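Wadthorpe grip-hold fault

The Wadthorpe grip-hold fault was a control failure in two-arm robot work cells running the Vikora motion controller. After a protective stop, the gripper on one arm could reopen on restart and drop the part it was holding. It was first reported at the Wadthorpe test site on Fri 9 March by Leilani Kasprzak, a cell operator.

Background

The cells used 2 arms over a shared table, each with its own controller and teach pendant. Gripper commands passed through an interface module made by Utik. The module kept the last commanded finger width in memory and sent it again whenever the link to the controller was restored.

Cause

The controller polled the module every 100 ms and treated the link as lost after 300 ms without a reply. A protective stop on one arm delayed polling on both. If the delay passed the limit, the module restarted and loaded its default width, fully open, in place of the stored value. The pendant continued to show the gripper as closed. Alper Ağca reproduced the fault in January of the following year and traced it to the order in which the module read its memory at startup.

Effects

A review of 1,153 logged stops led by Lina Rizk found that the fault occurred only when both arms were enabled. No injuries were recorded. The review classed it as a dropped-load hazard, as operators could be reaching under the arm to clear the stop.

Correction

Revised module firmware holds the fingers at their measured position until a new command arrives. Sites that could not update were told to disable the second arm before resetting a stop. Acceptance tests are run with light objects such as cups and balls. 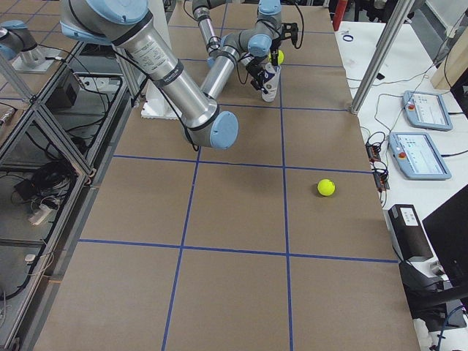

Does pressing the emergency stop prevent the gripper from opening?

Only while the stop is engaged. On unrevised modules the fingers can open once the stop is released and the link is restored, so the area below the gripper must be clear before reset.

See also

Karras interlock
Protective stop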